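Capítulo 3
Recoger la mesa: ¿saben ya las máquinas hacer las tareas de casa?

Quien haya vivido con niños, o con adultos despistados, conoce bien la mesita de la sala al final de la tarde. Hay un vaso que alguien dejó a medias, un cochecito, papeles recortados, piezas de algún juego. Recogerla nos lleva unos minutos y la cabeza, mientras tanto, anda en otra parte. Este capítulo le pide al lector que se detenga un poco en esa tarea tan humilde – con paciencia, por favor – y que se pregunte cuánto de ella puede encargarse hoy a un brazo robótico.
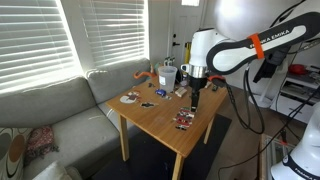

Última modificación de esta página: abril

Empecemos por lo que más sorprende a los estudiantes de primer curso. En una nave industrial, un brazo como el Franka Emika repite el mismo gesto cuantas veces haga falta, y lo hace muy bien, porque la pieza llega siempre al mismo sitio y en la misma postura. En una sala de estar nadie le promete tal cosa. Unas tarjetas brillantes, amontonadas unas sobre otras, son un problema serio para dos dedos rígidos: apenas tienen canto por donde agarrarlas, la luz de la ventana se refleja en ellas y, al tirar de una, es fácil que se vengan las demás. Nosotros las arrastramos hasta el borde de la mesa con la yema del dedo, sin pensarlo siquiera, y ese pequeño truco hay que enseñárselo a la máquina.

Los bloques de madera son bastante más agradecidos. Tienen caras planas, no se deforman y una pinza paralela los sujeta con comodidad, incluso varios a la vez.

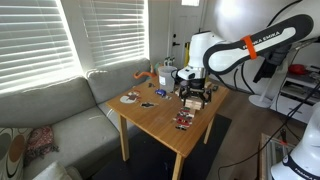 Ahora bien, levantar es solo una parte del encargo. También hay que decidir dónde va cada cosa, y ahí entramos en un terreno que a mí me parece de lo más bonito de esta asignatura, porque obliga a hablar de costumbres. ¿El recorte de papel es basura o es el dibujo que alguien quiere guardar? En el proyecto Brindau, que estudiaremos en el apartado 2, se preparó una lista de 117 objetos domésticos y se pidió a dos familias que dijeran dónde los guardarían. Las discrepancias fueron tantas que el equipo acabó dejando la decisión en manos de cada casa.

Y queda todavía el desorden mismo. Cuando las piezas pequeñas descansan encima de las grandes, el orden de los movimientos importa mucho: si se empieza por abajo, lo de arriba se cae.

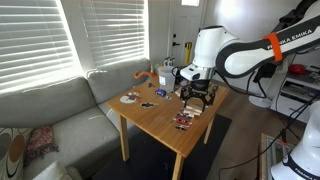 3.1 Del taller a la sala de estar

El taller de Britano, en Nendodmont, nos servirá de comparación durante todo el capítulo. Allí se clasifican piezas en bandejas, con luz constante y sin sofás de por medio, y el trabajo sale adelante casi sin ayuda humana. En casa, en cambio, conviven sobre una misma mesa un vaso translúcido, un recipiente de plástico gris, una taza y un mando a distancia, y cada cual pide su propia manera de ser tomado.
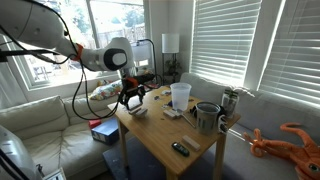

Lo translúcido, por ejemplo, confunde a muchas cámaras de profundidad, que miden mal la distancia o ven lo que hay detrás. Una taza se puede coger por el asa o por el borde, y conviene averiguar antes si tiene café. Con el mando basta una pinza sencilla, siempre que no apriete los botones – detalle que los alumnos suelen olvidar y que los dueños del televisor no olvidan nunca.

Mi respuesta provisional a la pregunta del título es que sí, a ratos, despacio y con alguien cerca. El método Kobzar, que presentamos a continuación, divide la recogida en dos fases, una para reconocer y otra para mover, y nos permitirá estudiar por separado los fallos de cada una.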